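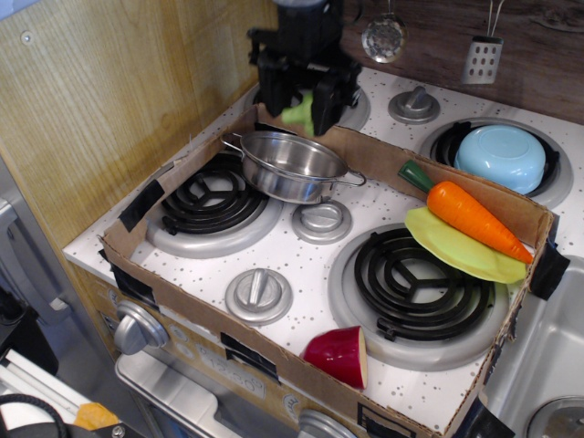
Inese Bite objected to the first draft of this card because it called everything "kitchenware." Her note on the draft read: a child's pot and a stove burner are different classes of thing, one is carried and one is fixed, and the card should say so before it says anything else. The draft was changed.

Plondia Play Kitchen Set
README, version 3

Contents
The set covers small-scale play kitchens and the loose items used with them. Each record is one still picture plus one line in the item table. There are 1000 records.

Fixed parts
burner: spiral coil with its drip ring, counted as one part
knob: any control set into the cooktop
cooktop: the surface between burners and knobs
sink: basin only; the faucet has its own entry

Loose items
pot: deep, with one or two handles
bowl: no handles
food: vegetable, fruit, bread, other
leaf: flat green or yellow-green food piece, kind not stated

The "leaf" entry exists because lettuce and sliced pepper could not be told apart reliably at this scale. Ona Navickas proposed merging both, and 34 lines were relabeled in May.

Tray
Many layouts use a low-walled cardboard tray on top of the cooktop. The tray is listed as a support, never as an item. Burners enclosed by the tray walls keep their burner label. Tape on the tray is not labeled.

Item table fields
id: integer
layout: short code, see layouts.txt
item: one of the terms listed under Loose items
color: plain color word, one or two words, no shade names
place: burner, tray, sink, cooktop, other
pose: upright, tilted, upside down, on side

Sample lines (layout N18)
pot, silver, tray, tilted
bowl, light blue, burner, upside down
food, orange, tray, on side
leaf, yellow-green, tray, on side

Conventions
Left and right are given facing the front edge of the cooktop. An item that touches two places gets the place that carries most of its weight. If that can't be judged, use "other." A carrot with its top attached is one item, with the color of the root. Pots are labeled by shape, so a pot with a bowl inside it produces two lines.

Known problems
Pose is weak for round foods. "Upright" was applied to tomatoes in 61 lines and has no meaning there; filter it out.
Drip rings hidden by a large bowl were sometimes skipped in the fixed-part list.
Light green and yellow-green were used interchangeably in the Nikzad layouts. The Porora layouts were rechecked and follow the color list.

Files
items.csv
fixed.csv
layouts.txt
changes.txt

Changes in version 3
Split fixed parts from loose items. Added "leaf." Removed the material field, which had been filled in by guesswork for most plastic and painted pieces.

Corrections go in changes.txt with the record id and the old value.

Last edited Feb 6, 2020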